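**Open days should show the slow parts**

I went to the Hommont open day in April expecting a show. Most of these events are built like one. There is a rope, a presenter with a headset, and a robot that does the same smooth thing every ten minutes until the coffee runs out.

Hommont did it differently, and I think they were right. Tímea Fekete, who ran our session, let 14 of us stand by the bench while her team got on with their ordinary work. The project is called Zullonora. It is meant to sort small parts from a belt, and it has been going for 2 years. She told us it had made 103 changes of layout in that time and that she expected more.

We waited a lot. Someone typed, someone moved a cable, and an arm went a short way and stopped. A man from Bozsik, a packaging firm, asked when the demonstration would start. She said it had started.

I have seen the other kind. At Skistater last year we were told their line could handle up to 2,000 items an hour. It may well do so. We saw it for four minutes behind glass, and I came home knowing nothing I could not have read in the brochure.

People who may have to work next to these machines deserve to see how much setting up they need. They should see the tape, the cardboard and the wires, and hear what goes wrong. A council or a school deciding whether to buy one needs the same. 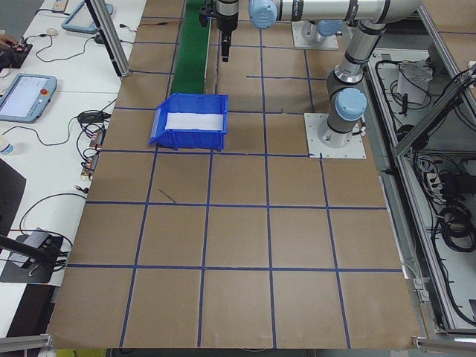

My one complaint is the length. An hour was too short, and the questions had only just become useful when the next group came in. I would give each group a whole morning, with chairs.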